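ok thread on teaching robots by hand, bc three people asked me this week and I keep giving half answers in DMs. typing this on the tram so bear with me

short version: there are basically two ways I've spent my time. you drive the robot arm remotely and it records what you did. or you hold the gripper yourself, like a big dumb pair of tongs, do the job, and it records that

I started on remote control. Jukis, small shop, they fit little drawer parts and wanted an arm to do the boring half. two handles, one per arm, plus a foot pedal to pause

remote is slow. really slow. you lose all feel in your fingers, so picking up a peg you'd grab without looking turns into a whole event. first day I got 6 good ones before lunch. six

upside is whatever you record, the robot can definitely do, becuase the robot did it. no arguing about reach later

handheld is the opposite. quick, your wrist knows what it's doing, you can feel the part seat. but your wrist can also do stuff the arm can't. ask me how many takes I binned at Cemton for a lovely elbow flick no arm on earth was going to copy

(a lot)

Dragica Kneževič ran that one and had one rule – move like you're underwater. I still say it to new people. works better than any written guide I've been handed

things I got wrong early, in no order:

gripping too fast. you snap shut on the part, the recording has like two useful moments in it, the rest is you wandering over and wandering back

hiding the part with my own hand. fine for me, I know where it is. the model sees knuckles

doing it the same way every time. felt professional. was useless. part moves a thumb's width and the policy has no clue

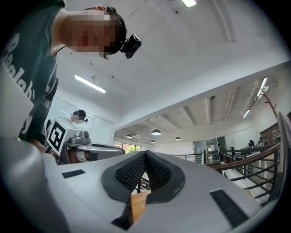
Do you need to know how to code to do the demonstrations? Mostly what you need is patience and steady hands, the coding is someone else's job and usually starts after you've gone home.

ok carrying on. stop got skipped so I have longer than planned

mistakes. people always want to delete them. depends on the mistake! dropped it and stood there swearing, bin it. nudged it crooked, backed off, straightened it, carried on – keep that, that's gold. the robot is going to nudge things crooked all day long and it needs to have seen somebody get out of it

we argued about this on the Dumitrescu job for most of April. Mairéad Mulligan wanted clean takes only. so we trained on the clean set, 538 demos, and the arm was gorgeous right up until the first bad grasp and then it just sort of hovered. forever. like it was waiting for a bus

put the messy ones back in, 1153 total, and it started recovering. not always. enough that Mairéad bought the coffees

more demos isn't automatically better btw. past a certain point I was recording the same tired afternoon version of myself. you can see it if you play them back, everthing drifts left and gets lazy

so: short sessions. roughly 2 hours then swap. shake your hands out. the gripper isn't heavy until it is

swapping people is good anyway. everyone approaches a part differently, one person comes in from above, one slides in from the side. bit of spread helps. too much and the thing can't decide which person it wants to be. I don't have a number for that sorry

reset matters more than anyone budgets for. putting the parts back, moving them a bit, checking nothing's on the floor. half the day is that. have a second person for it if you can

also write down what counts as DONE before you start. peg in hole? peg in hole and hand clear? we changed our minds halfway at Firnport and had to relabel the lot. miserable weekend

if you're picking one to start with: handheld for anything fiddly where feel matters. remote if the arm is in an awkward spot or you're not sure it can reach at all. mixing them later is fine, just keep them tagged so you can tell which is which

someone asked about gloves. I don't like them, can't feel the trigger. thin ones maybe

my stop. will do one on camera placement if people want it, got opinions

edit: it's the left pedal that pauses on the Jukis setup, someone there just texted me. right one ends the take. yes I have mixed them up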